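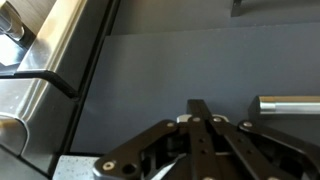 Wrist camera view of the gripper, with the stovetop at left and a metal bar at right.

Last updated: October
Print | E-mail

Bida Kitchen Project: Progress Report to the Benavides Fund
Reporting on the Korska open day
Prepared by Danang Raju

1. Summary

The open day was the main item in the work plan for this period and it was held as planned. We had 317 visitors across the morning and afternoon sessions, against a planning figure of 300. The arm ran in both sessions. We lost part of the morning to a calibration fault, described in section 3, and the afternoon ran on schedule.

Spending on the day came to $495 over the amount set aside for it. The difference has been covered from the travel line, and we are not asking for additional funds.

2. What visitors were shown

Visitors came through in small groups. Each group got a short talk from Wenceslao Orozco, then a live run of the arm in the kitchen, then time for questions. The wrist camera feed was put up on a large monitor so that people standing at the back could follow the gripper up close. Several visitors told us the feed was easier to follow than the arm itself, and we will keep it for future events.

The runs were built around approach moves. The arm is given a target, brings the gripper toward it, stops short, and waits for the operator to confirm before it goes any further. We picked approach moves for the day because they are the most settled part of the Tusto control software. Grasping was shown only in the last part of each run, at low speed, with the operator holding the stop button.

Metal surfaces are still the hard part of the job. Polished bars and stainless steel throw highlights that change as the wrist turns, and Tusto can mistake the edge of a highlight for the edge of the object. Dark matte surfaces give it the opposite problem, with very little to lock on to. We had expected questions on this and had a short handout ready.
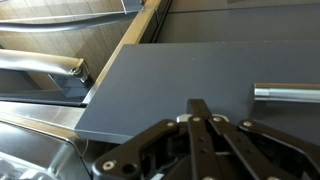
Gripper at the dark gray panel. The chrome bar is at right, the steel surface at lower left.

3. Problems on the day

During the morning session the wrist camera and the arm disagreed about where the fingertips were. The error was small but large enough that the arm kept stopping itself. Wenceslao halted the demonstration and redid the calibration while I took questions from the group that was waiting. Two groups had a shortened visit. We offered them places in the afternoon and most people took them.

We traced the fault to a calibration file from before the gripper was last serviced. The startup checklist now includes a step to confirm the file against the service log. The step has been used at every startup since and the fault has not come back.

The sound in the room was poor. People at the back could hear the talk but could not hear questions from the front. We will borrow a handheld microphone next time.

4. Data

With the open day runs included, the project log now holds 1,235 approach attempts in the kitchen. Each entry has the camera record, the arm positions and a short operator note. About a third of the notes are too brief to be of use, mostly from the early months, and Wenceslao has written a one-page guide for operators so that new entries follow the same pattern.

We have not finished sorting the attempts by surface type. That was due this period and has moved to the next one. The sorting is slow work by hand, and both of us were taken up with getting ready for the open day.

5. Visitor feedback

We left comment cards by the door. The questions that came up most often were how fast the arm will eventually run, what it does if a person reaches in front of it, and when it will be able to handle dishes. We answered the first two in person. On dishes, we said that it is outside the current grant and that we have no date for it.

A few cards asked for a longer hands-on portion. We do not plan to let visitors operate the arm at this stage.

One instructor from a local technical college has asked to bring a class to Korska in the spring. We have agreed in principle, and the terms of access still need to be worked out with the building manager.

6. Work for the next period

Finish sorting the logged attempts by surface type.
Retest the approach moves on polished metal under the room's evening lighting.
Raise grasping speed in small steps, with a written sign-off from Wenceslao at each step.
Send the Fund a revised budget sheet showing the transfer from the travel line.

Questions about the budget should come to me. Technical questions can go straight to Wenceslao.

Danang Raju
Project Coordinator, Bida

Print this page | E-mail this page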